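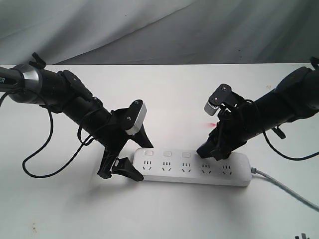 Numdale: getting two arms to agree on one power strip
Project report, Idris Probert
Supervisor: Mererid Maddocks

I picked this project because I thought the software would be the easy part. I had used a motion planner before, I had written a gripper driver in my second year, and the lab already had a two-arm setup with a camera above each gripper. How hard could a power strip be? One arm holds it still, the other does something useful to it. I wrote that sentence in my proposal in October and I've been paying for it since.

What I was building

Numdale is the coordination layer. It sits between the task script (where you say what you want in something close to plain words) and the two arm controllers, which know nothing about each other. The idea was Mererid's. Every year somebody in the lab writes a two-arm demo from scratch, and every year the two halves end up glued together with sleep calls. She wanted something that would outlive the student who wrote it.

The task I used for testing was holding a power strip with the left gripper and pressing a switch on it with the right one. It's a nice task for this because neither arm can do it well alone. Press on a loose strip and it slides away from you. Grip it and don't press, and you've got a very expensive paperweight.

Numdale has two pieces I wrote and one I borrowed. The scheduler is mine, and so is the thing I call the handshake, which I'll get to. The planner is Eynon, which Rhun Edwards wrote two years ago and still answers questions about if you catch him before lunch.

First try: one big plan

My first version treated both arms as a single robot with a lot of joints. You hand Eynon the start and the goal for everything at once and it gives you one long trajectory with no collisions in it. On paper this is lovely! It's also how the textbook chapter does it, so I felt pretty good about myself for a week or so.

The trouble showed up once the grippers got close together. A power strip isn't very long, and by the time one gripper is at the end of it and the other is over a switch, the forearms are crowding into the same bit of air. I had padded the collision shapes generously — too generously, Rhun said — and the planner would chew on the problem until it hit the time limit and gave up. When it did find a plan, it was often some huge detour where an arm went way up and came back down on the same spot.

I shrank the padding, which helped, and then I added the cables to the model, which un-helped. The cables are slack loops and they move, and I had been ignoring them completely. I ended up wrapping each one in a fat capsule attached to the nearest link. It's crude, but I kept it.

Second try: take turns

Ieuan Parri suggested I stop planning both arms together and just let them take turns. The left arm moves while the right one is frozen, then they swap. Each plan is small, Eynon is happy, and the frozen arm is just another obstacle.

This worked the first afternoon I tried it and I was honestly a bit annoyed. It's slow, though, and it has a hole in it: some parts of the job really do have to happen together. While the right gripper is pushing down, the left one has to push back a little or the strip tips. You can't take turns at that.

The handshake

So the version I'm handing in mixes the two. Arms take turns whenever they're moving through free space. When both of them are touching the strip, they go into what I call a shared phase, and in a shared phase the planner isn't involved at all. Each controller runs its own small force loop, and the handshake is the bit of code that makes sure they enter and leave that phase together.

It's basically a state machine with four states: apart, waiting, shared, releasing. An arm that reaches its contact pose goes to waiting and says so. When both are waiting, both flip to shared on the same clock tick. If either one sees a force it doesn't like, both go to releasing, and the holding arm always lets go last. I lost most of a month to that last rule because I originally had it backward.

The clock tick caused its own misery. The two controllers were running off separate clocks and drifting apart, so "the same tick" didn't mean much. Logging both side by side finally made it obvious, after I'd spent days blaming the force sensing. Now the scheduler owns the clock and the controllers follow it.

Finding the switches

I didn't want perception to be the project, but you can't press a switch you can't find. I used a small keypoint model that marks the two ends of the strip and the centers of the switches. I labeled 1,744 pictures for it myself, over more evenings than I'd like to admit, and then Mererid Hughes let me use the 3,020 she already had from her own project (thank you, thank you). Hers had much better lighting variety than mine.

The remaining problem is that the pressing gripper gets in the way of the thing it's pressing. Close in, the switch it wants is often hidden behind its own fingers. My fix is boring. The model looks from farther back, saves the strip's position, and after that I trust the saved position and whatever the left arm reports about its grip. If the strip shifts during the last part of the approach, Numdale doesn't know until the forces look wrong.

How it went

I did 184 runs with the final version, moving the strip to a new spot and angle before each one. I stopped early on 8 of them by hand because I didn't like where an arm was going. Looking at the logs afterward, most of those would have been fine and I was just being jumpy, but I counted them as failures anyway.

The other failures were mostly the strip-shifted kind I described above. There was also a sad little group where the left gripper closed on the corner of the strip at a bad angle and the whole thing squirted out sideways. A better grasp check would catch those, and I've left a stub for one in the code with an apologetic comment.

If you're picking this up next year

Read the scheduler before you read anything else. The config files under the Irgate folder are from an older setup and you can ignore them. The ones you want are in Purkgate, and yes, the names are terrible, I inherited them. Don't turn the collision padding back up to fix a near miss; look at the cable capsules first. And log both clocks from day one, even though the scheduler is supposed to handle that now.

I'd start with the grasp check. After that I'd try letting both arms move through free space at the same time when they're far apart, which should be easy to bolt onto the scheduler and would make the whole thing a lot less painful to watch. Rhun has a half-finished branch of Eynon that might help with it, so ask him.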